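Replacing a pressed-in sleeve bushing

Last updated: 26/07/2023

A plain sleeve bushing is held in its bore by interference. The outside diameter is slightly larger than the hole, and the squeeze keeps the sleeve from turning while the shaft turns inside it. When the inside wears, the joint develops side play and the sleeve is replaced. The procedure below applies to thin-wall brass or bronze sleeves in plastic or aluminum arms, up to 9 mm bore.

Tools: arbor press or bench vise, stepped drift, support cup, calipers, pin gauges, adjustable reamer, cotton swabs, isopropyl alcohol.

Before removing anything, measure the shaft. If the shaft itself is grooved, a new bushing will wear out quickly and the shaft should be replaced at the same time. Measure at both ends of the contact zone and in the middle, then turn the shaft a quarter turn and repeat.

Support the arm on the cup with the flange side down, if there is a flange. The cup must clear the bushing but bear on the material next to the bore. Place the drift on the plain end of the sleeve and press slowly. In plastic arms, do not use a hammer. If the sleeve will not move under moderate force, warm the arm to 50 °C and try again.

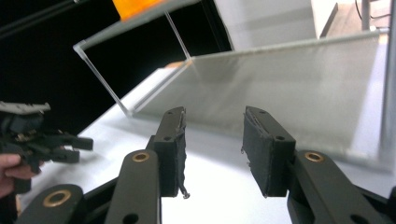

Clean the bore with alcohol and let it dry. Check for scoring with a pin gauge. A bore that has opened up from repeated replacement will no longer grip, and the sleeve will walk out under load. Retaining compound helps in aluminum. In plastic, check the compound's data sheet first, as some anaerobic products crack polycarbonate and ABS.

Start the new sleeve by hand. If one end has a chamfer, that end goes in first. Set the drift in the sleeve so the pilot fills the inside diameter, and bring the press down until the shoulder touches. Check squareness from 2 directions before applying force. A sleeve that starts crooked must be pulled and started over. Stop when the end is flush with the face or the flange is seated.

Pressing closes the inside diameter slightly. Try the shaft dry. If it drags, ream in small steps, turning the reamer forward only, including on the way out. Do not ream oil-impregnated bronze unless there is no alternative, as cutting smears the pores shut. Size it with a burnishing pin instead.

Wipe out the chips, apply one drop of light oil to plain brass, and assemble. The joint should swing under its own weight with no side play. Recheck after the first few hours of use.

Revised by Souad Ashour. Reamer section checked by Taha El-Sayed.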